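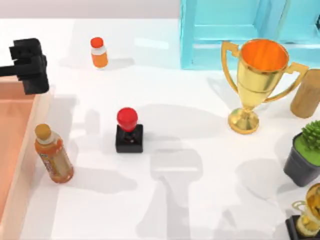
Two bottles and a tray on a white tabletop.

How does cardboard get its wavy middle?

Find an old cardboard box and look at the cut edge of one of the flaps. You will see a flat sheet of paper, then a wavy one, then another flat one. The whole thing is called corrugated board. "Corrugated" means folded into ridges.

The flat sheets are called liners. The wavy sheet is called the medium, and each wave is a flute.

Why not just use thick paper?

Thick paper is heavy and uses a lot of wood fiber. The waves are mostly air, so the board stays light. Each wave is a small arch, like the arch of a bridge. When something pushes down on the board, the arches pass the push along to the sheets on both sides.

Inside the machine

The machine that makes this board is called a corrugator. The one at the Stungate board mill is 100 meters long, which is longer than a row of 13 school desks by a very long way. Paper goes in at one end from huge rolls and finished board comes out at the other.

First, the paper for the middle is warmed with steam. Dry paper cracks when you bend it sharply, but warm, damp paper bends easily.

Next it goes between 2 metal rollers with teeth, like gears. The teeth press the paper into waves. Natália Kováčik, who runs the rollers at Stungate, checks them for worn teeth every January when the machine is stopped.

Then the tips of the waves get a thin line of glue. The glue is made from starch, often from corn or potatoes. A flat liner is pressed on. At this point the board has one flat side and one bumpy side, and it can still be rolled up.

Farther down the machine, glue goes on the other tips and the second liner is added. The board now slides over hot plates, which set the glue. After this it is stiff, and it can't be rolled anymore – so it is cut into sheets.

From sheet to box

Other machines print the sheets and press creases into them, so they fold in straight lines. The flutes usually run up and down in the sides of the box. That is the direction in which they are strongest.

Try it yourself

Cut a strip of paper and fold it back and forth like a fan. Glue it between two flat strips and let it dry. Lay it across a gap between two books and put coins on it. Then try a single flat strip.

Words to know

Liner: a flat outer sheet.
Medium: the wavy sheet in the middle.
Flute: one wave.
Starch: a powder from plants, used here to make glue.

Written by Aaliyah Fraser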